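**Hilo: el baño nuevo (y lo que queda del piso), va largo**

1/ A ver, que me lo habéis pedido varias por privado y no doy abasto contestando una a una. Lo pongo todo aquí y listo.

2/ El mueble es el Lesel, el de madera clara. Encimera negra, negrísima. Todo el mundo en contra. Que si se ve la cal, que si se ve el polvo, que si parece un bar. Pues sí, se ve la cal. Y me encanta igual.

3/ Precio, que es lo que queréis saber: mueble con encimera 1000 euros justos, en Tanoser, con el descuento de septiembre. Lavabo aparte. Grifo aparte. El sifón también aparte, que eso ya me pareció de risa.

4/ El grifo negro fue lo último en llegar. Tres semanas con la palangana. No recomiendo.

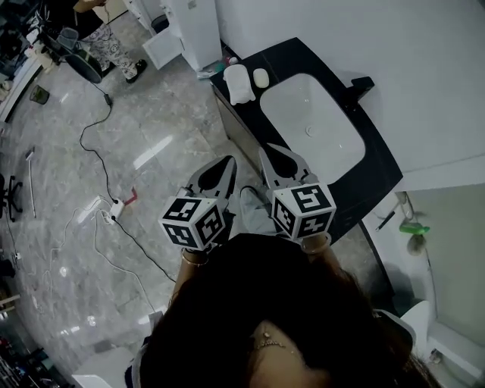
Cuadernos de casa · n.º 21

5/ Lavabo rectangular, esquinas redondeadas. IMPORTANTE lo de las esquinas. El anterior las tenía en ángulo recto y ahí se quedaba de todo, iba yo con un cepillo de dientes viejo rascando como una loca los domin... bueno, cuando tocaba.

6/ Toalla blanca doblada a la izquierda y el jabón en pastilla al lado. Sí, jabón en pastilla. No, no tengo jabonera todavía, acepto sugerencias que no sean de bambú.

7/ Los botecitos, al fondo del todo, en la punta de la encimera. Norma de la casa: si no cabe en ese rincón no se queda fuera. Se cumple a medias.

8/ El armario alto blanco ya estaba. Lo quise tirar, lo reconozco. Menos mal que no, porque ahí va el papel, las toallas de recambio, el secador, los geles de oferta que compro de seis en seis...

9/ La manguera con el cabezal verde colgada en la pared: pregunta estrella. Para aclarar el lavabo y el suelo va de lujo. Viene de Dunmore, sección jardín. En la sección baño había una parecida por el doble, vosotras veréis.

10/ Cómo limpio lo negro, que me preguntáis mucho: paño de microfibra apenas humedo, luego otro seco. Ya. Nada de vinagre, que en la tienda me dijeron que se come el acabado. Nada de estropajo por la parte verde.

11/ Total del baño con todo, contando azulejos que NO pensaba cambiar y al final cambié: 3878. El presupuesto inicial era de unos 3000. Ejem.

12/ Lo gordo del desfase fue la fontanería. Tubería vieja, codo picado, el clásico "ya que estamos". Si vuestra casa tiene unos años guardad un colchoncito, de verdad.

13/ Cambio de tema que me lío. La sala. Ahí no he hecho obra, solo mover cosas de sitio, y ha cambiado un montón.

14/ Mueble bajo blanco pegado a la pared y encima solo cosas pequeñas en rosita palo y beige. Antes había ahí de todo: facturas, llaves, un destornillador, tres mandos. Ahora una fila y ya.

15/ Papelera verde pequeña en el suelo. Es una tontería, pero desde que hay papelera a mano no aparecen papelitos por los muebles.

16/ Y el dispensador de agua contra la pared blanca, con el botellón arriba. Estuvo en la cocina y estorbaba siempre, no se podía abrir el cajón de los cubiertos entero. En la sala no molesta y se bebe más. Yo por lo menos.

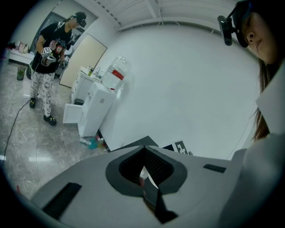

**¿Cada cuánto hay que limpiar un dispensador de agua de botellón?**

Lo normal es hacerlo cada pocos meses y, de paso, repasar los grifos y la bandeja con un paño limpio cada semana. Mirad el manual del vuestro, que cambia según modelo.

17/ Sobre la puerta beige claro: se queda. Iba a pintarla de blanco como la pared y al final me gusta ese puntito distinto. Además, lijar puertas, qué pereza.

18/ Pendiente: jabonera, un gancho más en el baño, decidir que hago con el hueco del pasillo. En Skulville tienen unas baldas estrechas que me están poniendo ojitos pero los gastos de envío son un atraco.

19/ Si alguien tiene la encimera negra desde hace años que me cuente si se raya, porfa. La mía aguanta pero es muy nueva.

20/ Dejo los privados abiertos, contesto esta noche a partir de las diez o asi, que ahora tengo la lavadora pitando.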